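Pullport 15: grasp planner now checks the cable loop
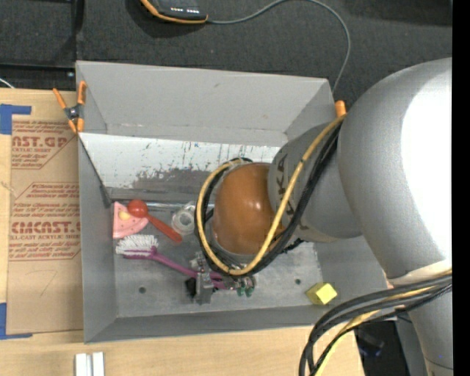

Issue 121, p. 15

The Pullport release merged this week changes how the planner treats cabling on the arm. Until now the collision model covered the links and gripper only — cables were left to a fixed padding value. Mitsuko Uchida has replaced the padding with a swept volume fitted to the loop at the wrist joint.

Long-handled items benefit most. With a brush lying across the bin floor, the old planner rejected most approaches near the back panel. In 2000 simulated picks, rejected plans fell from 678 to 121.

Perception is unchanged. Clear items such as tape rings still return poor depth, and Arlindo Falcão is testing a separate mask for them in Marino. Configuration files written before August need the new cable block, or the planner will not start.

12 shares | 0 comments

Recent items
Drostar driver: timeout handling
Clumbridge log viewer moves to read-only
Marino: labeling notes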